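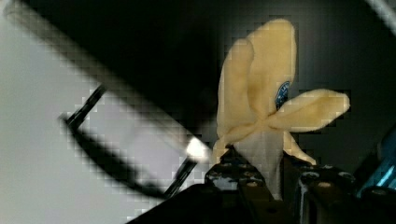
Wakana Tanabe had given up on the brown bin by last summer, she told the Damside meeting – it smelled, the lid wouldn't shut and the truck came when it felt like it. She has it back out now. "Twice a week in the heat, that's all I ever asked for," she said.

DAMSIDE FOOD SCRAPS PICKUP GOES TOWN-WIDE IN FEBRUARY

By Hiyori Yoshida, for Damside Public Works
February
Print this page | E-mail this page

DAMSIDE – Curbside pickup of food scraps opens to every household in town this month, after a trial on the Ero side of the river. Sign-up is free. No change to the trash bill.

The trial covered 985 homes. The full route takes in 1,305, plus the apartment blocks on Phillips Street, which were left out the first time because there was no room for bins behind the buildings. Shared bins with locking lids are going in there now. Keys from the building manager.

What goes in: fruit and vegetable peels, coffee grounds, paper filters, tea leaves, eggshells, bread, rice, pasta, leftovers off the plate. Meat and small bones are fine too, which is new. Please take off produce stickers and rubber bands first. Stickers do not break down and were the most common complaint from the compost yard.

What stays out: plastic bags of any kind, including the ones marked compostable, cooking oil, pet waste, foil, diapers.

Pickup is once a week until the end of May, then 2 times a week through September. Bins at the curb by 6 a.m. please, handle facing the house. Late bins wait for the next round – the driver can not turn back on the river road.

Hauling is by Jultent, which also ran the trial route. A smaller truck will be used on the hill streets, so noise should be less then before.

The trial brought in 37 tons of scraps. All of it went to the town yard off Phillips Street and came out as compost, most of it already spread on the school fields and the beds by the river path. Residents can collect two buckets per household starting in April. Bring your own buckets and a shovel. Gate closes at 4 p.m.

Kitchen pails and a fridge sheet are at the Public Works counter while they last. Homes already in the trial keep there bins and do not need to sign up again. New bins are dropped off by street, Ero side first, hill streets after.

Questions, missed pickups, broken lids: Public Works counter, Damside Town Hall, ground floor. Press calls to Hiyori Yoshida at the same office, mornings best.

Print this page | E-mail this page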